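Product Review: Kontogiannis Stovetop Kettle, Large Size
Hillidport Community Kitchens, Equipment Review Office
02/04/2024

The Equipment Review Office has completed its assessment of the Kontogiannis stovetop kettle, large size, for use in the tea rooms and shared kitchens managed by Hillidport Community Kitchens. The review was requested by site managers after the electric urns at two locations reached the end of their service agreement. Bushra Bangash led the assessment, and Saqib Rana kept the daily records at the Bredport kitchen.

The kettle was used for 30 days under ordinary working conditions. Staff were asked to fill, heat, pour and clean it as they would any other kettle and to write down any difficulty in the log kept beside the range. No special instruction was given beyond the maker's leaflet, which is short and clearly written.

Heating time was acceptable. On the large gas burner at Bredport, a full kettle reached a boil in 11 minutes. On the older electric range at the Storby Street kitchen it took 20, and staff there soon formed the habit of filling it only halfway. The whistle is loud enough to be heard from the serving hatch but not from the dining room with the doors closed. Managers of larger sites should keep this in mind.

Pouring drew the most comment. The spout gives a steady stream and does not drip on a slow pour. When the kettle is full, however, the weight sits forward, and several staff members preferred to use a second hand with a folded towel. Hicham Helmy, who supervises the morning shift, asked that full kettles be carried only by staff who are comfortable doing so. That request has been added to the site rules. 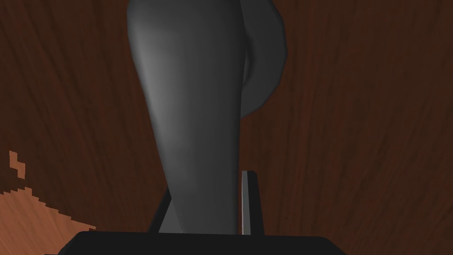

How often should the kettle be descaled?

Once a month is enough in most of our kitchens, using plain white vinegar and water in equal parts. Sites with hard water, including Bredport, should do it every two weeks and rinse the kettle twice before it is used again.

Cleaning the outside requires only a soft cloth and dish soap. Abrasive pads must not be used. The lid fits tightly, and this is helpful during pouring, but it can be stiff to remove while the kettle is hot. The knob stayed cool enough to touch on the electric range. On gas it did not, and an oven mitt is required.

The review also considered cost. Replacing the kettles at every site would come to some 800 dollars, including spare whistles. Spare lids are not sold separately, and a lost lid therefore means a new kettle. The Office has written to the supplier on this point and has not yet received a reply.

The kettle is approved for purchase by sites with gas ranges. Sites with electric ranges may order it if their daily demand is light — otherwise they should wait for the review of countertop urns, which is being prepared by Shabnam Minhas. Orders should be sent to Zeeshan Afridi at the Hillidport office before the end of April, with the name of the site and the type of range stated on the form.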